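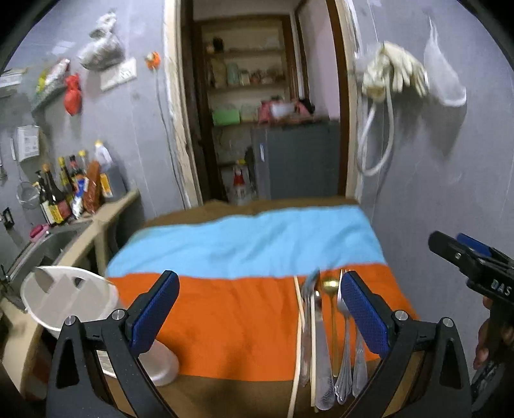
Rozália Szűcs
Household Safety Checker, Derneck Shared Kitchens

Kitchen walk-through: table, cutlery and doorway
Round: October
Form: Dernuvon short version, 4 sections

1. TABLE AND CLOTH

Cloth lies flat enough to set a glass on: OK
Comment: Soft wrinkles in the blue band. I have eaten off worse and so have you.

Cloth secured against slipping: SEE NOTE
Comment: Clips were issued in spring. I would love to meet them. Replace before the next big dinner.

Table clear of the doorway: WATCH
Comment: The kitchen is narrow and the table stands in front of the open door. Anyone carrying soup should call out first. Fakhoury's rule of 30 inches of walking space still applies, including to people who find it fussy. Measure again whenever the table gets moved.

2. CUTLERY

Everyday pieces sorted before putting away: IN PROGRESS
Comment: Forks, chopsticks and a gold spoon laid out lengthwise on the cloth. No two patterns seem to have been bought by the same person. Matching is outside the scope of this form, to my lasting regret.

Wooden chopsticks checked for splinters: TO DO
Comment: Run a thumb along each one. If the thumb complains, bin the stick.

Plated pieces checked for flaking: TO DO
Comment: Start with the gold spoon. It goes in no dishwasher, whatever Claltier's handbook says about the gentle cycle.
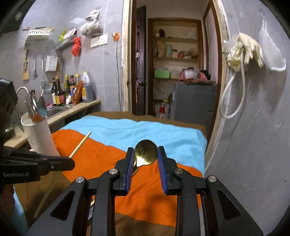
Item 2, gold spoon. White utensil holder at left.

3. UTENSIL HOLDER

Holder stands steady when nudged: TO DO
Comment: It's tall and well filled, so nudge politely.

Nothing sharp stored point up: TO DO
Comment: Empty it completely. Peering in from the top doesn't count as checking, and I say this as a former peerer.

Inside washed and dried: TO DO
Comment: The bottom inch is where crumbs retire.

4. FLOOR AND EXIT

Route through doorway kept open: OK
Comment: Keep it that way. Boxes breed.

Mop and bucket returned after use: SEE NOTE
Comment: Reported missing again. Replacement budget is 400 for the whole year and I'm not spending it on a bucket.

Open items go back to the kitchen lead. Sign here when done: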